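Protokoll der Beschaffungsrunde Automatisierung
Projekt Driliddale, Montagezelle 2
Datum: 2021-06-15
Leitung und Protokoll: Anil Naidu

TOP 1 Stand der Planung
Das Zellenlayout liegt als Simulation vor. Arbeitstisch, Roboterarm mit Parallelgreifer, Wagen und Serverschrank sind darin angelegt. Die Greifposition am liegenden zylindrischen Teil wird für die Auslegung der Greiferfinger übernommen. Offen ist die Lage der Bodenmatte – Klärung mit der Arbeitssicherheit.

TOP 2 Angebote
Es liegen Angebote von Steltora und Kandasamy vor. Steltora bietet Arm, Steuerung und Greifer als Paket an, Lieferzeit 10 Wochen. Kandasamy bietet den Greifer einzeln an, ohne Flansch und ohne Inbetriebnahme. Die Angebote sind in dieser Form nicht vergleichbar. Kandasamy wird um Nachbesserung gebeten. 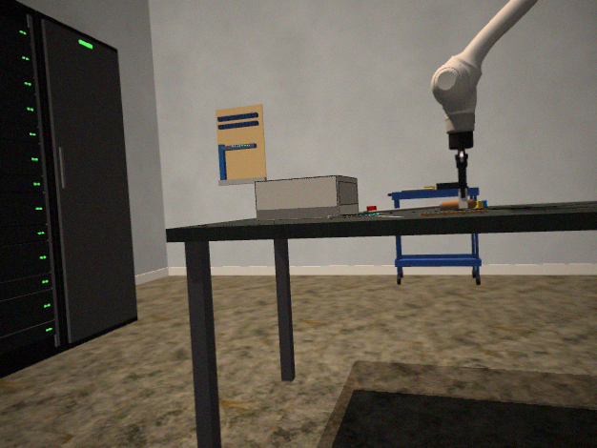 Protokoll Zelle 2, Ausgabe 10, Seite 2

TOP 3 Budget
Freigegeben sind 99 TEUR. Das Paket von Steltora ist mit 84 TEUR netto veranschlagt, Schulung und Transport nicht enthalten. Für Ersatzfinger und Kleinteile werden 1000 EUR gesondert geführt. Der Serverschrank wird über die Kostenstelle Infrastruktur abgerechnet und belastet das Projekt nicht.

TOP 4 Software
Die Simulationslizenz Sovora läuft im Oktober aus. Beschluss: Verlängerung um ein Jahr, ein Arbeitsplatz. Der zweite Arbeitsplatz wird zurückgestellt, bis die Zelle abgenommen ist.

TOP 5 Aufgaben
Naidu: Nachforderung an Kandasamy, Traglastnachweis bei Steltora anfordern.
Konstruktion: Tischhöhe und Armreichweite im Modell prüfen, Maßblatt ablegen.
Einkauf: Zahlungsplan mit Steltora abstimmen – Anzahlung höchstens ein Drittel.

Die Bestellung wird erst nach Vorlage des Traglastnachweises ausgelöst. Der nächste Termin wird per Rundmail bekannt gegeben.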